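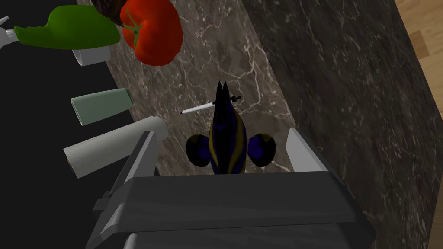 4.2 紧急旅行禁令中的事后听证

上一节讨论了旅行禁令的法律依据，本节转向当事人在禁令作出之后能得到什么样的程序。按照普拉斯比（Prasby）现行的《边境安全条例》，主管机关在认定某人“可能对公共安全构成严重风险”时，可以不经事先通知吊销其旅行证件。条例没有要求在吊销前举行听证，也没有要求披露认定所依据的材料。当事人收到书面决定后，可以在15天内向安全事务复核庭申请听证。逾期未申请的，决定即告确定，此后只能以出现新事实为由请求重新考虑。

支持这一安排的意见主要着眼于时间。加利（Ginevra Galli）在条例修订期间提交的书面意见认为，事先通知等于给当事人留出离境的机会，禁令的目的随之落空。她并不否认旅行自由属于受保护的权利，但主张这项权利的剥夺是暂时的、可以恢复的，因此由事后听证来补足程序即可。这一论证在结构上与税务保全、紧急查封食品等领域的传统理由相同：公共利益紧迫，错误可以事后纠正，程序可以后移。

本文认为，这个类比能否成立，要看事后听证在多长时间内举行，以及听证时当事人能知道多少。查封一批货物，货主的损失大体可以折算为金钱，事后也有赔偿渠道。旅行禁令影响的是就业、婚姻、探视病重亲属等事项，其中有些错过便不能重来。若听证迟迟不举行，“暂时”一词在法律上虽然仍然成立，对当事人却没有多少意义。

我们查阅了复核庭公开登记簿所载的2,050份禁令决定。登记簿只列出案号、决定日期、是否申请听证以及结果类别，不记载理由，因此以下讨论限于程序的运行情况，不涉及个别认定是否正确。在这些决定中，有446份由当事人提出了听证申请，其余均因逾期而确定。申请比例偏低本身不能说明禁令大多有据。阿瑟（Amerley Arthur）曾对同一制度的早期版本做过访谈研究，受访律师多次提到，当事人收到决定时往往身在境外，书面决定寄往其登记住址，由家人转告时申请期限已过大半。条例把期限的起算点定在“送达之日”，而送达采用投邮主义，信件交寄即视为送达。期限的长度在纸面上与其他行政复核程序相当，实际可用的时间则短得多。

从提出申请到第一次开庭，登记簿显示的间隔长短不一，居中的案件约为70天。条例只规定听证应当“尽快”举行，没有规定届期未开庭的后果。在基达尔（Kidar）地区法院审理的一起案件中，申请人主张，迟延本身已使吊销决定丧失效力。法院没有接受这一主张，理由是条例未将及时听证列为决定的生效要件；但判决同时指出，若迟延系由主管机关一再申请延期所致，复核庭有权命令临时返还证件。该判决之后，复核庭在程序指引中增加了临时返还的条款，适用条件却写得相当严格，要求申请人先证明自己胜诉的可能性较大。申请人在看不到证据的情况下如何证明这一点，指引没有说明。

证据披露的问题因此与时间问题连在一起。复核庭的听证分为公开与非公开两个部分。主管机关认为披露会损害情报来源的材料，只在非公开部分出示，当事人及其自行委托的律师均须退席，由复核庭从名册中指定的特别代理人代为质证。特别代理人一经阅读保密材料，未经许可不得再与当事人联系。这种做法在其他法域也有，争论已久。反对者认为，代理人不知道该向当事人问什么，知道的时候又不能问。赞成者认为，有一名经过安全审查的律师在场，总比法官单独审阅要好。两种说法都有道理，但它们回答的是不同的问题：前者关心的是当事人能否有效答辩，后者关心的是裁判者能否得到对立意见。正当程序的传统表述通常把二者合在一起，在普通诉讼中这样做并无妨碍，因为同一个律师同时承担两项功能。到了非公开程序中，两项功能被拆开，就有必要分别检验。

就答辩功能而言，较为可行的标准是“要旨披露”，即无论保密的必要性有多强，当事人都应得知指控的核心内容，足以使其向代理人作出具体而非笼统的指示。卢安格拉特（Luangrath）上诉法院在一起涉及资产冻结的案件中采用了这一标准，认为仅告知当事人“与受关注人员有联系”不满足要求，至少应当说明联系的大致时期和性质。甘莫叻（Kanyarat Kamolrat）对该判决提出批评，认为要旨与细节之间没有稳定的界线，主管机关可以通过措辞把任何披露都做成要旨。她的担心有根据，不过这更像是对执行的批评。界线不稳定的法律标准很多，法院仍可以在个案中要求主管机关重写披露文书，上诉法院在该案中也正是这样处理的。

就对立意见功能而言，关键在于特别代理人的独立性和资源。普拉斯比的名册由司法部门维护，代理人的报酬按开庭次数计算，阅卷时间不另计酬。猜蒙空（Manee Chaimongkol）指出，这种计酬方式使代理人缺少在开庭前充分阅卷的动力，而保密材料恰恰只能在指定场所查阅，耗时远多于普通案卷。对此，把阅卷纳入计酬并不需要修改条例，由司法部门调整费用标准即可完成。代理人能否申请传唤己方的专家证人，则需要立法回应。现行条例对此保持沉默，复核庭在实践中一概不予准许。

还有一个较少受到注意的问题，即听证之后的救济。复核庭撤销禁令时，只命令返还证件，不评价吊销在作出之时是否合法。比什特（Bimla Bisht）将此称为“向前看的撤销”，并认为它使主管机关免于承担任何事后责任。从登记簿看，有一部分案件以“主管机关自行撤回”结案，撤回大多发生在非公开听证开始之前。对当事人而言，证件回来了，但没有任何裁判文书说明当初的认定是否有错，日后申请签证或应聘受审查的职位时仍须申报曾受禁令。托维克（Tovik）的立法采取了不同做法：主管机关撤回决定的，当事人可以要求复核庭继续审理，并就原决定的合法性作出宣告。该规定的适用情况尚缺乏系统研究，不宜过高估计其作用，但它至少使撤回不能被用来回避审查。

回到本节开头的类比。事后听证可以替代事先听证，这一命题本身本文并不反对。普拉斯比的制度所欠缺的，是让替代得以成立的几个条件：申请期限应自当事人实际知悉时起算；听证应有确定的时限，届期未开庭的，证件应予临时返还，除非主管机关另行说明理由；要旨披露应适用于所有案件，包括临时返还的申请；撤回决定不应终止对合法性的审理。其中第一项与第四项只涉及条文的小幅改动，第二项和第三项会增加主管机关的负担，也最可能遇到反对。下一节将讨论反对意见中关于情报来源保护的部分，并考察要旨披露在刑事程序中的对应规则能否为此提供参照。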